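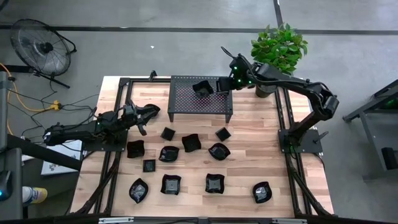 Collecting demonstrations, part two

Posted in August by admin

Print | E-mail

I said last time that I would write up how the collecting went once we had more than a handful of usable episodes. As of this afternoon there are 749 recorded and 568 kept. That is enough to say something.

For anyone who didn't read the first part: I work on a small project called Plidness, in a building on Gallagher Street. The goal is a system that can put dishes and trays where they belong on a bench using two arms. We don't program the motions. A person drives the arms through the task, everything gets recorded, and later a model is trained on the recordings. My job this summer has been the driving and the sorting.

The task with the bowls is simple to say out loud. Pick up a bowl, put it on the shelf, leave the other bowls alone. I can do it by hand in a second or two without thinking. Through the arms it took me most of a minute at first, and now it takes about a third of that on a good run.

The bowls are all black and most of them are shiny. I complained about this early on. A black bowl held by a black gripper over a black shelf is hard to read on a monitor, and I assumed it would be just as hard for the model. We talked about ordering a set in other colors and decided against it. People own black dishes. If the system only works on orange ones it isn't much use to anyone, and we would be back here collecting the black ones in November.

What we did do is mix the shapes. There are leaf-shaped ones with points, square ones with wavy rims, square ones with flared corners, and little flat square dishes. They all want a different grip. The leaf shape is the one I like. You can come in across the narrow part and the fingers find the sides without much help. The wavy square is worse than it looks, since the rim is at a different height depending on where you approach it, and if you come in a little high, one finger slides over the top and you push the bowl instead of holding it. The small square dishes are so low that the finger tips are nearly on the wood before there is anything to close on. I lost a lot of takes to those.

Setting up between episodes takes longer than the episodes. This surprised me, and it shouldn't have. Everything has to be moved to a new place each time or the model learns the place and forgets to look. In the first week I thought I was being random. Then we plotted where I had been putting things down and it was embarrassing. Nearly every start had the bowls in tidy rows with even gaps, like somebody setting a table. Almost nothing was ever near the rails, and almost nothing was turned at an odd angle.

So now there is a script. It is part of Edia, which is the recording program we use, and it gives me a rough layout on the screen before each episode: this shape here, turned that way. I match it by eye. I don't measure. Being a little off is fine and probably good. The script doesn't care that a layout is ugly, and I can tell it has helped because I have had to learn some approaches I would have avoided. Picking up a leaf bowl with its points straight up and down the bench is a different motion from picking up one that lies crosswise, and I had almost none of the first kind until the script made me do it.

Two arms is another thing to get used to. When you start, one arm does the work and the other hangs there. I had a bad habit of parking the idle arm wherever it happened to be, and then it would turn up in the view from above covering half the shelf. Some covering is fine, it's going to happen in use. But if the same corner is hidden in every recording, that corner may as well not exist. Now I try to give the second arm something to do, or at least bring it back to a different spot each time.

We also switched tasks in the middle of the month and started on trays. A tray is easier to see than a bowl and harder to handle. It has straight walls, so a grip that is off by a few degrees twists the whole thing as the fingers close. The wrist camera is a big help there. From overhead you can tell that you are near the tray. From the wrist you can tell whether you are lined up with it.

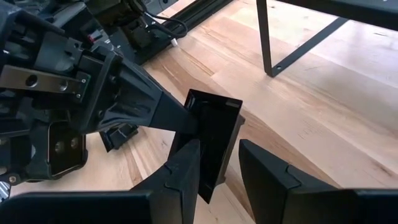
Wrist camera view. Open fingers at the lower end of the tray, with the other arm reaching in from the left.

I drive with the overhead view on the big monitor and the wrist views on the small one, and by now I spend most of an approach looking at the small one. The fingers come up from the bottom of the picture and never move around in it, only open and close, so after a while you judge everything against them. The seams on the fingers turn out handy as a reference. When the wall of the tray is past the seam, I close. I didn't plan that, it's just what my eye picked.

The downside of the wrist view is glare. The light in that room comes down on the boards and washes them out on one side, and it changes between the morning and late afternoon. I asked whether we should put up blinds. The answer was to leave it alone and record at different hours, so I do some at 9 in the morning and some after 4, and I write the hour in the notes.

Now the sorting. An episode gets thrown out for one of these:

– the bowl or tray was dropped and didn't end up where it should
– I bumped something and kept going
– one camera lost picture for more than a moment
– I stopped in the middle to think

The last one is the reason for most of the gap between the two numbers at the top. It doesn't look like a mistake. You get the arm close, you aren't sure about the angle, and you hold still for a few seconds while you make up your mind. Then you finish it cleanly. On the recording it is a success. But the model sees a stretch where the right thing to do is nothing at all, and when we trained on an early batch with the pauses left in, the arm would go out, hover over a bowl, and stay there. We waited on it for eight minutes once. It never came down.

Trimming out the pauses didn't work well for us. There was always a small jump where the cut was. Throwing the episode away and doing it over was less trouble.

I was stricter than I needed to be about bumps, at least to start. If I nudged a bowl on the way in, backed off, corrected, and then got it, I used to delete that. We keep those now. The arm is going to nudge things on its own and it needs to have seen somebody get out of it. About five of my favorite episodes are ones where the first try went wrong. I wish I had the old ones back, but they're gone.

Trultovis, the shop that services our arms, came by to look at a joint that had started to click. It was a loose bolt. While the arm was down I went back through old recordings at double speed, which I would recommend to anyone doing this kind of work. You see your own habits very fast that way. Mine is that I always approach from the same side with the right arm, even when the other side is open. I had no idea I was doing it. The script only tells me where the bowls go, it says nothing about which way to come at them, so that is the next thing to add.

A few practical notes, mostly for me when I read this in a year:

Take a break after every block of episodes even if it's going well. The ones at the end of a long block are slower and have more pauses in them, and I end up deleting them anyway.

Wipe the bowls. Fingerprints show up as bright smears on the glossy ones, and they build up over a day.

Write the note right after the episode. I tried doing notes in batches and mixed up two of them, and had to watch both again to find out which was which.

Check the cables on the rails before starting. One had worked its way under the arm and was tugging at it on every long reach to the left – I had been correcting for it with my hand without noticing.

The next training run starts tonight with the 568. It has the bowls and the trays together, which we haven't tried before. I don't have much of a guess on how the small square dishes will do. There are fewer good episodes of those than of anything else, so if they go badly I know what I'll be doing for the rest of August.

Print | E-mail

8 shares | 5 comments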